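Kivi 7 Bench Gripper: demonstration sessions

The Kivi 7 is a two-finger gripper for light assembly and small parts handling. It is sold by Lenimura from the Gandby workshop, with or without the Closalton simulation package. Price is $2284 for the gripper alone. The package adds $1244.

You can see it at work at our July open day. Sessions start at 10 am and run until mid-afternoon, with room for seven people at a time. Each one begins in simulation, where visitors can change the grip point and the approach before we go over to the bench.
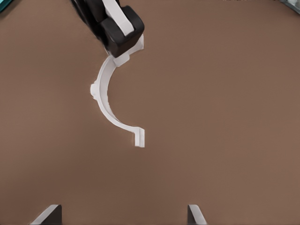
Kivi 7 simulation: white curved part held over the two grey wedges.

The simulated part is the one most visitors ask to try. Bring a model of your own part if you have one and we'll load it, provided it fits within 126 mm. Please book ahead through the Gandby office.

Comments (2)

Algirdas Ots
Does the package price include the parts library, or is that extra?

Štefánia Šťastný
Went last year and found it useful. Parking is at the back, and the coffee was decent.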